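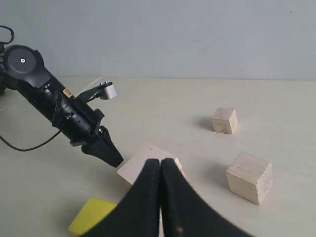 How to look after plain wooden blocks (and what to ignore)

Posted 2024-03-29 by Deividas Ramanauskas

Search for advice on cleaning unpainted wooden blocks and you will be told to use vinegar, lemon juice, tea tree oil, coconut oil, a steam cleaner, the dishwasher and the oven. I have tried most of these so that you don't have to, and I remain unconvinced by nearly all of them. Bare wood needs very little. Most of the damaged blocks I get handed were damaged by somebody cleaning them.

What follows is for plain wood with no paint, varnish or stickers. Painted sets are another matter and I don't deal with them here.

What you need

A soft dry brush (an old nail brush will do)
Two cotton cloths
A bowl of lukewarm water with a few drops of washing-up liquid
A sheet of 300 grit sandpaper, or the nearest the shop has
A wire rack or an old towel
A small pot of plain mineral oil, if you must

Step 1. Brush first

Brush every face while the block is dry, going along the grain. You will be surprised how much comes off, especially at the end grain, where dust packs in. If the block looks fine after this, stop. I mean it. A clean-looking block is a clean block, whatever the woman on the parenting forum says about invisible grime.

Step 2. Wipe, don't soak

Dip one cloth in the soapy water and wring it until it no longer drips. Wipe each face, then go over it straight away with the second cloth, just damp with clean water. Never drop the blocks in the bowl. Soaked wood swells, dries unevenly and splits at the ends, and no amount of oil will close the crack again.

The dishwasher does the same thing, only hotter. I put a pair of offcuts through a full cycle last December. One cracked and the other came out with a surface like a cat's tongue.

Step 3. Dry slowly

Stand the blocks on the rack with a gap between them and leave them overnight, turning them once. Keep them off the radiator and out of the airing cupboard. Big blocks take longer than small ones, so leave a really chunky one for a second night before it goes back in a box with a lid.

Step 4. Deal with the rough bits

Water raises the grain on bare wood. If a face feels furry once it is dry, rub it lightly with the fine paper, along the grain, and brush off the dust. Three or four strokes should do. For a splintered edge, hold the paper flat and take the edge off at a slight angle. Don't go mad on the corners or the blocks will stop stacking squarely.

Pencil and most light marks will come off at this stage too. Felt tip won't, or not without removing a good deal of wood. I leave it.

Step 5. Oil, or not

Every tin of wood treatment promises to "feed" the wood. Wood is not hungry. A thin coat of mineral oil will darken it slightly and help it shrug off sticky hands for a while, and that is as far as I would go. Wipe it on, wait an hour, wipe off everything you can. Cooking oils turn tacky and begin to smell, coconut included, despite what you will read.

What about foam blocks?

If yours share a box with foam or sponge ones, wash those separately. Squeeze them in the soapy water, rinse until the water runs clear and press them in a towel. They must be dry right through before they go back in with the wood, as a damp sponge at the bottom of the box will leave a grey bloom on whatever is sitting against it. Squeeze one hard against your cheek: if it feels cool, give it another day.

How often?

Dry brush when you notice dust. Wipe when there is something to wipe. I have seen weekly schedules recommended and can't find anyone able to tell me what they are for.

Comments

Jurgita Dambrauskienė: I was always told vinegar for bare wood. Is it harmful?

Deividas Ramanauskas: A splash in the water won't hurt, but I couldn't see any difference between that and washing-up liquid, apart from the smell. I'd save it for the chips.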